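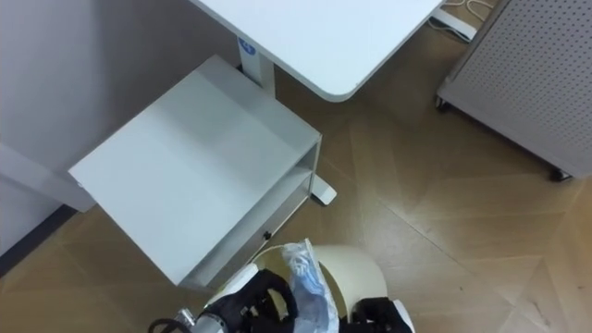 Desk Corner: clearing out before the new term of projects

Last updated June 3, 2024

Well, I finally did it! After promising in the March newsletter that I'd sort out the back office at Brellthorpe, I went in with a roll of trash bags and a thermos and started pulling things off the desk. I love that white desk, by the way. The top has a nice rounded corner, so you can squeeze past without taking a chunk out of your hip (my last desk had corners like a butcher's block and I had the bruises to match).

The little white shelf unit got the same treatment. I'd been using it as a dumping ground for old Galleo catalogs, the three-hole punch, and a frankly silly number of padded envelopes. I pulled 53 catalogs out of there and the newest was four years old. They went to recycling, the envelopes went to Uriel Contreras in shipping, and I wiped down both levels with dish soap and warm water. Please don't use the orange spray on white furniture, it leaves a tint. Ask me how I know.

Now I need your opinions on where the shelf should live. Right now it's out on the floor by the desk, and one of the desk's feet pokes out from under it, which bugs me more than it should. Venkatesh Mathew thinks it belongs flat against the gray wall with the printer paper in it. I'd like it next to my chair so I can reach the label rolls. Cameron MacRitchie wants it for the break room, and Cameron can keep wanting.

The perforated metal cabinet is staying on the right-hand side. It's on casters, so if you need to get behind it, roll it instead of leaning over the top, and go easy on the herringbone. That floor has a few scuffs and specks on it already and I'd like to leave it at that. I priced felt pads and a proper chair mat at Bañuelos and the lot came to 105 dollars, so I'm putting in a request this week.

Still on my list are the white cables on the floor between the desk and the cabinet. I know, I know. They're in a tangle and I'm a little scared of them! Heriberto Lozano has offered to come by with a bag of Velcro ties and a label maker, and I've promised him lunch. If any of those cables are yours, tell me before he gets here, or they'll end up in the drawer with the mystery chargers.

I also have 12 empty binders looking for a home, all white, two-inch rings, hardly used. Kustex sent them with the last supply order and we don't need them. They're in a box outside my door, so help yourself, and take the dividers too.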